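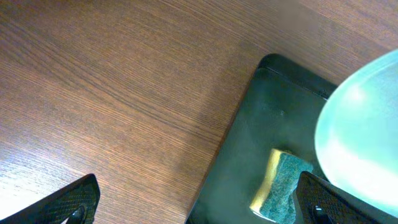 Two-layer sponge on the dark tray, yellow foam side and green scrub side.

Wednesday, October 23, 2013

Finally got a whole day on the tray and plate cleaning trials and I'm so happy with how the table layout is shaping up! Writing it down before I forget what went where.

Dark green tray on the left, red tray right beside it, plates on and around the red one. I had been keeping the two trays a hand's width apart since May, thinking I'd want the elbow room, and it just meant dripping on the table between them. Side by side is so much nicer. The sponge starts on the green tray and comes back to the green tray. Everything else can move around, the sponge can't, or we lose track of which side was used last.

Sponges are the Paju two-layer ones. I like these a lot. The foam holds a good amount of water and the scrub side is stiff enough for dried-on stuff without feeling like sandpaper. The Komeck ones from the last order were softer and the layers peeled apart after a week -- there are still a few in the bottom drawer, please use those for the floor and the sink only.
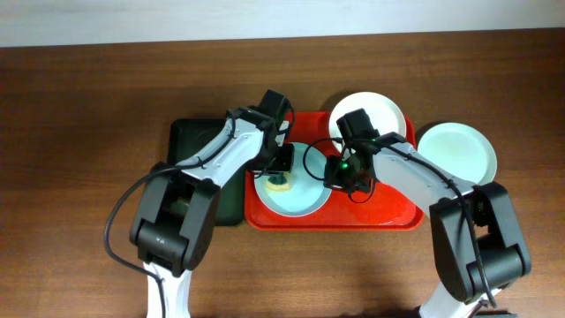

Soil recipe: I went back to the banana and custard mix, thinned a little with milk. The Dadetti sheet says to let it stand for 33 minutes before wiping and I've decided to stick to that to the minute, even if it feels silly. When we let it go longer it skins over and then every plate is a different problem. Short standing times are too easy, it all just slides off.

Weighed the day's batch at 621 grams, which is plenty for a full round of plates with some left in the fridge (labeled, top shelf, not for eating).

One thing to sort out is rinse water. I'd penciled in 2,000 milliliters for the day and used 2,234, mostly from rinsing the sponge too often in the first hour when I was nervous about smearing. Wring it, flip it, keep going. It can take far more than I was giving it credit for.
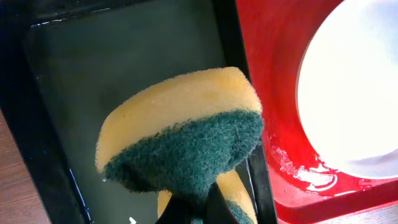

The Beltar dish soap is good but go easy. A few drops on the foam side, squeeze it through once, done. With more than that I spend twice as long getting suds out of the corners, and those rounded corners are where everything collects anyway. I've started doing the rim first, then corners, then long strokes down the flat part. Doing the flat part first feels natural but you end up dragging whatever was in the rim back across it.

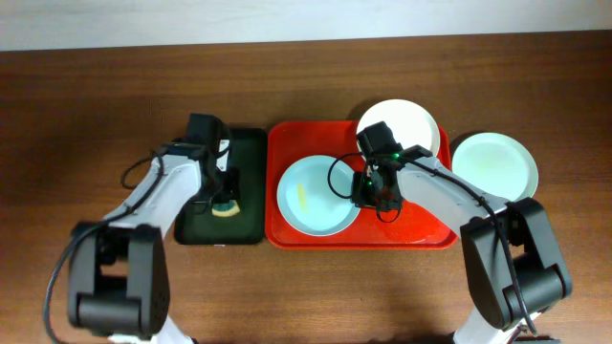 Plates are the fun part! They have a shallow well, so the wipe wants to be a spiral from the outside in, and you lift at the middle. Going inside out pushes everything up onto the rim. I'm also starting to think the plate color matters more for us than I'd planned: a thin yellow streak like the one on the light blue plate is easy to spot from across the table, and I'd expect the same soil to be much harder to pick out on white. So light blue for the checking rounds, white for the blind rounds. Would love to try a darker plate too if anybody has one at home they don't care about.

To do: more milk, fresh towels, new blade for the scraper, and copy the wipe order onto a card and tape it to the wall by the sink. Tomorrow, same layout, same soil, scrub side only.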